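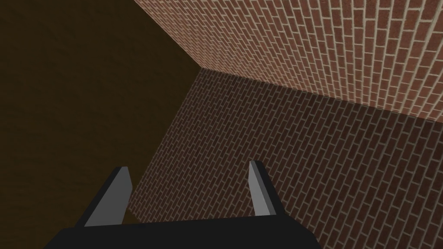 OK, so quick show of hands, who has picked a gripper off a spec sheet and regretted it by the end of the month? Yeah. Me too, and that's pretty much how this talk came to exist.

(Wait for the laugh. If there isn't one, keep going.)

We had four grippers to compare and one arm to put them on, and the arm was booked solid through December. So we did the first pass in simulation. Everything in this first half is sim, and I'll say clearly when I switch over to the real bench at Bainbridge.

The one you're looking at is the Waltine, the plain parallel one. Two flat fingers, angled tips, black base. View is from behind and above the gripper, looking out past the fingers, because that's the camera the controller gets. I wanted you to see the same thing the policy sees before I start throwing numbers at you.

People always ask about the bricks. It's a texture test. We swap what's on the walls and the floor between episodes, so one run gets brick, the next gets something else, and the gripper and the task stay the same. Brick is a mean one - all those mortar lines running off at a slant give the vision side a lot of edges that have nothing to do with the job. Look at the plain dark surface over on the left and compare. Very different problem for the camera, and they're in the same view.

Also look at the light. One brick surface is bright, the other one's a good bit darker, and there's a hard line where they meet. Remember that line, I come back to it.

NEXT SLIDE - the setup

Each gripper got 2,000 episodes. Same arm model, same controller gains, same camera mount. The only things I let myself change were the gripper and the textures. I broke that rule once, with the Orano, and I'll own up to it in a minute.

The grippers: Waltine parallel, the Orano with the curved fingers, and 2 versions of the Itance, short finger and long finger. If you're counting, yes, I'm calling the Itance pair two grippers. They behaved like two grippers.

(Don't get into the finger length story here, it eats five minutes. Save it for questions.)

NEXT SLIDE - what went wrong first

My first week of results was garbage. The Waltine was missing by a little bit, always to the same side, and I was all ready to blame the gripper. I had the email drafted! Then I plotted the misses by texture and 188 of them came from the brick episodes. The controller was grabbing onto that bright/dark line between the surfaces and treating it like part of the finger edge. Pale inner face on the finger, pale mortar behind it, you can kind of sympathize.

So that was a camera problem wearing a gripper costume. We moved the camera mount back a bit and retrained, and the sideways miss mostly went away. I re-ran all four after that, so the numbers on the next slide are all from the new mount.

NEXT SLIDE - the comparison chart

Give them a second to read it. Don't talk over the chart like last time.

Waltine did best on flat-sided parts and got worse on anything round. Orano was the other way around. The Itance long finger had the reach but it blocked more of the camera view, and you can see it paying for that in the cluttered episodes. Short finger was fine at everything and great at nothing, and it's the one I'd hand to somebody who's new.

The confession: the Orano's fingers close on an arc, so with the same gains it kept overshooting. I retuned it. Just that one. If you think that makes the comparison unfair, I think you have a point, and the untuned run is in the backup slides.

NEXT SLIDE - over to the bench

Now we're on real hardware. Ranking held up for three out of the four. The long Itance dropped a place because the real fingers flex a little and mine in the sim were perfectly stiff. I should've modeled that. Next round I will.

Things I'd do differently: plot by texture on day one, put the camera further back from the start, and book the arm earlier. Especially book the arm earlier.

(If running short, skip the controller timing slide and go right to questions. Somebody will ask about suction cups. We didn't test suction cups.)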